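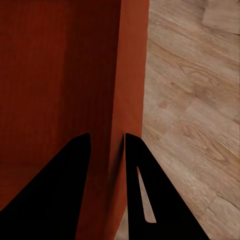 Jultari 手臂进度：先在仿真里对准柜板

Jarnodura 共享工坊通讯，2023年6月29日

上一期通讯里只写了一句“手臂组还在调夹爪”，有几位会员来问到底调到哪一步了，这次多写一些。文字由 Wiroj Thaweesak 整理，机械部分请 Houda Bennani 看过，仿真部分请 Sherif Ragab 看过，两个人改过的地方都已经并进来了。

先说现状。Jultari 是工坊里自己做的一台桌面机械臂，装在靠北墙的那张旧钳工台上，目标是给木工区的工具柜开门、关门，再往后是从柜里取小件。手臂本体已经能动，底座、肩、肘三个关节的减速箱今年换过一次，手腕的两个关节还是老的。夹爪换成了新的两指式，指片是黑色的，平、薄，往指尖收窄。眼下真机停在回零和慢速走点这一步，开门的动作全部先在仿真里做，什么时候搬到真机上，看下面几件事的进度。

仿真环境怎么搭的

仿真里有一个柜子、一块木纹地板和一只夹爪，别的东西都没有放。柜子是 Sherif 照着木工区那只工具柜的尺寸画的，颜色没有照着来，用了现成的一种红棕色木纹材质，柜内暗，立边亮，颜色上容易分开。真柜子是浅色松木，刷过一道清漆，所以颜色这一项以后肯定要改，或者在训练和测试时随机换颜色。目前还在做几何和接触，颜色放到后面。

地板也是现成材质，浅色，木纹很花，有弯的也有直的，还有板缝。Sherif 一开始想换成纯灰，后来留下了。工坊的地面本身就不干净，胶水印、锯末、贴过又撕掉的胶带都有，识别程序要是在一块花地板前面就分不清柜子的边，到了真地面上一样分不清。

腕部视角离物体很近。夹爪靠到板边的时候，画面里柜子占去左边和中间一大片，右边是地板，两根手指从下方伸进来，尖朝上，柜板的立边正好从两个指尖之间穿过去。左指挡住的是柜子里面暗的那一侧，右指压在柜板外缘和地板交界的地方。指片是哑光黑的，没有高光，轮廓很清楚，这一点对程序有好处，对人看调试画面也有好处。

右边那根手指上能看到一道细长的三角形镂空，从里面透出地板的颜色。Houda 设计指片时开这个槽是为了减重，开完之后才想到它对图像有影响：分割程序最早把槽里的地板当成了单独的一小块物体，夹爪掩膜上留一个洞，后面算距离的时候会冒出一个奇怪的点。处理办法很简单，在掩膜上做一次填洞，槽里的像素一律归到手指。填洞的半径设得太大会把两指之间的窄缝也填掉，这个坑我们踩过，当时查了一整个晚上才发现缝没有了。现在改成按指片外形模板填，不再用固定半径。

关于对齐

夹柜板这件事，难的地方在对齐。板子本身不厚，夹爪张到最大也只比板厚宽出一截，手腕偏一点角度，指尖就会先顶到板的端面。顶上去以后仿真里会出现两种情况：接触刚度设得高，夹爪弹开，手臂抖；接触刚度设得低，指尖陷进板里，看起来像夹住了，其实是穿模。第二种更麻烦，程序会把它算成成功。

Sherif 加了一条判定：闭合指令发出以后，两指的接触力必须同时存在，方向相反，而且接触点要落在指片内侧面上，三条都满足才记为夹住。加上这条之后，原来统计出来的成功率掉了一大截。前后对比是这样的：旧判定下跑100次，程序报告夹住的将近70次；用新判定把同一批记录重新算一遍，只剩50次。数字不好看，但这个才能用。少掉的那些，回放以后大部分都是左指从侧面擦着端面陷进去的。

接下来改的是接近方向。原来夹爪走直线，从柜子正前方平推过来。现在分成两段，先停在板边前面一小段距离，用图像修一次横向偏差，再推进。修偏差用的参照物就是那条立边。立边在画面里上宽下窄，略微倾斜，这是透视造成的，离手近的地方和离手远的地方宽度不一样。Imelda Saludo 建议只取指尖高度附近的一小段来算中线，不要拿整条边去拟合直线，她的理由是指尖以外的部分对夹持没有用，还会把误差带进来。照她说的改了以后，横向修正稳定得多，代码也短了。

中线算出来以后，和两指之间的中线相减，得到一个偏差，乘一个系数，发给手腕。系数现在是手工调的，偏大就左右摆，偏小就走得慢。真机上手腕关节有回差，系数肯定还要再调小，这部分没有办法在仿真里提前做完。我们试过在仿真的关节模型里加一个死区来模拟回差，趋势对，数值对不上，老减速箱的回差还跟手臂伸出多远有关系，伸得越远晃得越厉害。

夹爪的机械部分

新夹爪用一个舵机带两根手指，中间是一对对称的连杆，两指平行开合。旧夹爪是绕轴转的，合上时指尖先碰，指根留一条缝，夹薄板的时候板子会往外滑。换成平行开合以后这个问题没有了。

指片现在用的是黑色打印件，打印方向改过一次。最早是立着打的，层纹横在指片上，侧向一掰就从层间断开，断过两根。现在平躺着打，打完之后表面要用砂纸磨一遍，主要磨内侧，外侧不用管。内侧计划贴一层薄橡胶，贴法还没有定。Houda 试过双面胶，夹过几次以后胶片会往指根方向搓，边上卷起来。她下一步打算在指片内侧开一个浅槽，把橡胶嵌进去，槽深要比橡胶厚度浅一点。指片内侧开槽会和现在的减重槽打架，所以减重槽可能要缩短，到时候仿真里的模型要跟着换。请 Houda 改完以后把新文件放进共享目录，并且在文件名里写清楚版本，上次两边用的不是同一个版本，指尖的位置差了一点，查了很久。

螺丝统一用内六角，规格贴在工具抽屉的标签上。夹爪和手腕之间那一圈螺丝要点螺纹胶，用可拆的那种。有人用过一次不可拆的，后来是拿电烙铁加热才拧下来的，法兰面上留了一点烫痕，不影响使用。

舵机的线从手腕后面走，沿着小臂用扎带固定，在肘部留一个松弯。松弯留短了手臂一折就扯线，留长了会挂到钳工台的台钳手柄上。现在的长度刚好，扎带位置用白漆笔做了记号，以后拆装请按记号扎回去。

电源和急停

这一节请所有会去碰手臂的人看完。

手臂的电源和工坊插座之间加了一个带红色蘑菇头的急停盒，放在钳工台左前角，用螺丝固定在台面上，不要移动。按下以后电机断电，控制板不断电，手臂会往下垂。垂的时候大臂有一定重量，请不要把手放在小臂下面。Hicham Bensaid 正在做一个配重，用旧的哑铃片加一根钢管，装上以后下垂会慢很多。配重装好之前，每次开机都请在小臂下面垫那块蓝色泡沫。

控制板的固件里设了速度上限，现在是额定值的60%。这个上限写在配置文件里，能改，但请先在手臂组的留言本上写一行再改，改完也要写。之前发生过一次有人为了试动作把上限放开，第二个人不知道，开机以后手臂甩得比预想快，把一盏台灯碰下去了。灯没坏，灯罩裂了，已经换过。

人在手臂够得到的范围以内时，不要运行自动程序。手动点动可以，一次一个关节。范围用黄色胶带在地上贴出来了，胶带磨掉的地方看到就补一下，胶带在门口的架子上。

木料和测试柜

真机的第一次开门不会用木工区那只工具柜，里面的凿子和刨刀比较贵重，柜门合页也旧了。我们另做一只测试柜，外形和工具柜一样，里面空着，深度减一半，省料，也容易搬。

板材从 Grastport 的 Shehata 木料行买，他们愿意按我们的单子裁好，裁板费算在板价里。Imelda 去看过，柜体用普通的松木拼板，门板多裁两块备用，夹爪在上面夹来夹去，边缘肯定会压出印子。合页用可调的那种，阻尼先不装，等不带阻尼的门能开稳了再装。Shehata 那边说板子到货以后会打电话到工坊，接到电话的人请写在黑板上，不用专门找我们。

测试柜要固定在台面上，背后两个角铁，下面垫一层防滑垫。没有固定的话，夹爪一拉，门没开，柜子先过来了。仿真里的柜子是固定死的，这一条仿真里看不出来。

门板的立边会先保持原样，不倒圆。工具柜的立边用久了，两条棱都磨圆了，夹爪在上面更容易滑，这种情况留到后面测。Imelda 的意思是把备用门板中的一块用砂带机磨出圆棱，和直棱的那块轮换着装，省得再做一只柜子。

从仿真到真机还差什么

第一，相机。腕部相机已经有了，是一只普通的小型 USB 相机，支架还没有打印好。支架的角度要和仿真里的视角一致，差太多的话中线那一套就白做了。Sherif 会把仿真里的相机位置和朝向写成一张表，Houda 照着画支架。镜头畸变要标定，标定板贴在一块玻璃上，放在抽屉最下层，请不要拿去当垫板。

第二，光。仿真里光线很软很均匀，地板上没有重的影子。工坊里下午从西窗进来的光会在钳工台上打出很硬的影子，夹爪自己的影子会落在柜板上，颜色和指片差不多黑。这一条我们很担心。办法有几个：窗上加帘子，手腕上加一圈小灯，或者在仿真里也加硬影子来测程序。帘子最便宜，先挂帘子。仿真里的硬影子 Sherif 也会加，他说改动不大，主要是渲染时间会变长。

第三，力。真夹爪上没有力传感器，接触力只能从舵机电流估。电流噪声很大，轻夹的时候基本读不出来。新判定里“两指同时受力、方向相反”这一条，在真机上做不到一模一样，只能退一步，看闭合停住时的开口宽度和板厚是否对得上，再加上电流有没有升高。Hicham 找到两片薄膜压力片，打算塞在橡胶下面试试，能不能用还不清楚。

第四，时间同步。相机一路，舵机一路，现在各记各的时间，对不齐。在慢速下问题不大，以后要提速就得处理。

九月之前希望做到的是：测试柜装好，相机支架装好，真机用低速走完“接近、对齐、闭合”这三步，不拉门。拉门放到九月以后。做不完就往后顺延，手臂组的人都是下班以后来做，不赶。

借用和参与

手臂所在的钳工台平时照常可以用，台钳、台虎钳旁边的砂轮都不受影响，但请不要在手臂底座周围磨东西。铁屑吸到底座电机里很难清，上次拆开清了一个下午。要磨的话去门外的那台。

想参与的会员，目前缺人的地方有两处。一处是画图和打印，要会用参数化建模，夹爪和支架后面还要改很多次。另一处是记录和整理测试数据，不要求会编程，要求仔细，每跑一轮把设置、结果和看到的异常写下来。现在的记录写得很乱，有写在本子上的，有写在控制电脑桌面文本文件里的，还有写在一块胶合板边角料上的，那块板请不要扔，上面有连杆的尺寸。

只想看看的话，晚上手臂组在的时候随时可以来，控制电脑的第二个屏幕上一般开着仿真画面。屏幕前的椅子有一条腿松了，坐之前看一眼。

几个问过的问题，顺手答在后面

为什么不直接买一只现成的手臂。问过价，能开柜门的都超出工坊今年的设备预算，便宜的那些臂展不够。另外 Jultari 的大部分零件是以前的项目拆下来的，放着也是放着。

仿真要什么样的电脑。控制电脑自己就能跑，只是慢，开着腕部画面的时候风扇声音比较大。Sherif 在家里跑批量测试，结果拷回来。想在自己电脑上跑的，共享目录里有安装步骤，按顺序做，中间有一步要重启，别跳过去。安装步骤里有一处路径写错了，已经有人指出来，下周改。

柜子模型能不能给别的项目用。可以，文件在共享目录的模型文件夹里。用之前注意单位是米，有人按毫米导入过，柜子小得找不到。

能不能让手臂递工具。以后再说。现在它连门都还没有开过。

夹爪会不会把漆夹花。会有印子，贴橡胶以后会轻一些。所以在测试柜上跑稳之前，不会让它去碰木工区的柜子，也请大家不要拿自己的家具来试。

如果对仿真里的判定方法有意见，请直接在留言本上写，或者发到手臂组的邮件列表，标题里带上 Jultari，方便检索。Hicham 这个月不在 Grastport，配重的事请等他回来再问，钢管和哑铃片放在钳工台下面，已经按他的图切好，请不要挪用。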